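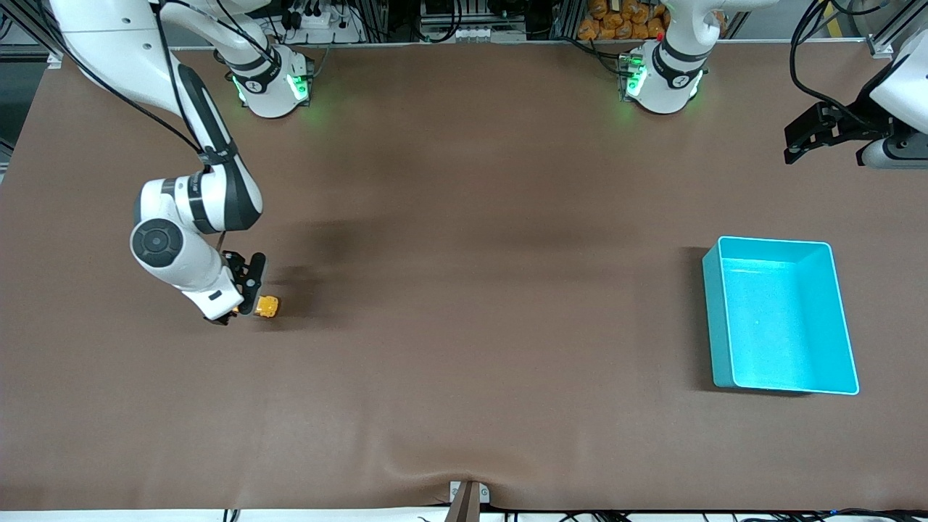
Tabletops and Coverings: The Brown Table

Brown sheet on the large work table, with a small gray clamp at the front edge. A yellow block is held just above the surface.

About this gallery

Tridthorpe Work Rooms rents bench and table space by the half day. The gallery is kept for people choosing a room and for anyone who wants to know how our tables are covered. Each table has its own page.

The covering

The sheet is matte and milk-chocolate brown. We picked a matte finish because the ceiling lights in this room are strong and a glossy top throws them back at you. Bright items are easy to find on it, the yellow block being a good case. Dark screws and black cable ends are harder to see, so bring a light tray if you work with those.

There are a few soft wrinkles near the front, where the sheet is pulled down toward the clamp. They can be smoothed by hand before you start. Please do not iron the sheet on the table.

The coverings come from Lundier on a long roll and we cut them ourselves. The last roll cost us 137 dollars. Offcuts are kept on the shelf by the door and are free to take.

Looking after the surface

Sweep crumbs and dust off with the soft brush. A damp cloth is fine for marks. No solvents, no tape directly on the sheet, and no cutting without a mat. Mats are at the front desk.

If you need to lift the sheet, loosen the clamp first. Pulling against it stretches the front edge, and the creases stay in for days. Tighten it again by hand only.

Small parts go back in their bins at the end of a session. Blocks and other loose pieces that turn up later are put in the tub marked Zovon, which was a packing tub before it was a lost property tub. It is emptied on Sunday.

Booking

Ask for the brown table by name. The room opens at 8 a.m. and the last half day ends at 6 p.m. Bookings can be made up to 12 weeks ahead. Parking is behind the Villanueva building, through the second gate.

The coverings in the other rooms will be changed in April. The brown one stays.

Next in the gallery: Shelving and Storage
Back to all tables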